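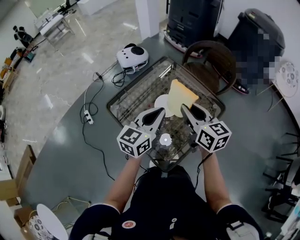

Folie 4, Wadau. Langsam sprechen, hier kommen meist Zwischenfragen.

Kemton verspricht »Entlastung der Belegschaft«. Nachfragen: Wer ist gemeint? Ein Tuch zu falten dauert mit den Greifern länger als mit der Hand, und bezahlt wird weiter nach Stunde. 2339 Durchgänge bis Februar, Ziel 3000. Woher das Ziel kommt, konnte mir Florin Tănase nicht sagen.

Zitat Oana Sârbu: »Ich bringe der Maschine meine Arbeit bei und soll mich darüber freuen.« Pause.

Dann Betriebsrat: Ingrid Achterberg will schriftlich, was mit den 12 Stellen passiert. Antwort steht aus. Weiter zu Lanach.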